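Print this page | E-mail this page

Equipment Planning for the Coming Year: Speaker Notes
Américo Caldeira, Wednesday session

Open with the request. We are asking for 3 hand units in the first order and a spare wrist cable for each. The quote from Skadard is $3,096 for mounting parts and $195 for each cable. Please hold questions on price until the second part.

Kitchen tasks set the requirement. A small saucepan with a long handle and a glass lid with a center knob call for different grips, and the bid must cover both.

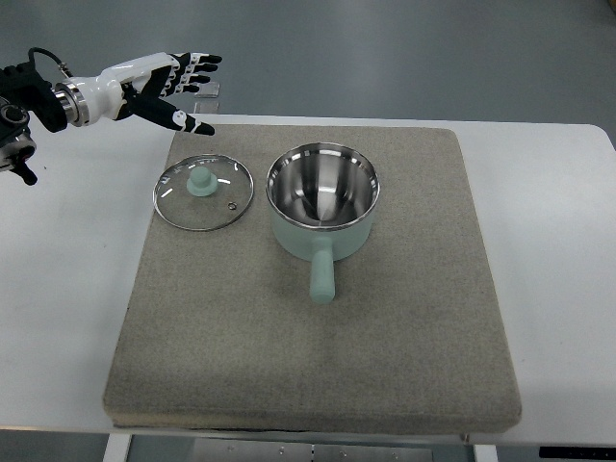
Stistmont Department of Laboratory Equipment and Planning

Remind the audience that the work surface belongs in the budget. Felt-covered boards are charged to supplies at $177. Tables are charged to furniture.

Ms. Serrano will present the service terms. Delivery is requested for October. Pause for questions.

Related items
Wojcik Service Agreement: Summary of Terms
Replacement Schedule for Arms and Wrists
Notes from Araba Aryee on Shared Purchasing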